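Home | Trips | Kitchen Table | About
October - by Mwangi Magesa
3 min read

A morning at the Walthorpe button works

My grandmother kept her buttons in a cookie tin, so when Spyros Stojanović told me that Walthorpe was opening its doors for a morning, I said yes before he had finished the sentence. We took the early bus and still found a line at the gate.

Our guide had spent most of her working life in the dye room, and she talked about color the way other people talk about their grandchildren. The works keeps 4,000 patterns on its books - the oldest ones drawn by hand - and 103 of them are still made to order. I could have stayed with those drawings until lunch! 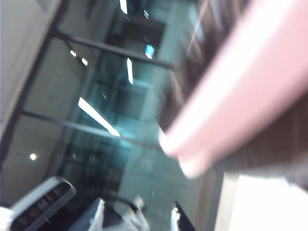

The shop and the tea

Spyros bought a card of navy coat buttons for a coat he hasn't owned in years, and I came away with a bag of odds for three dollars. Tea was in the old packing hall, with a very good seed cake. Wear flat shoes if you go, and ask to see the drawings first, as we were hurried past the last few drawers.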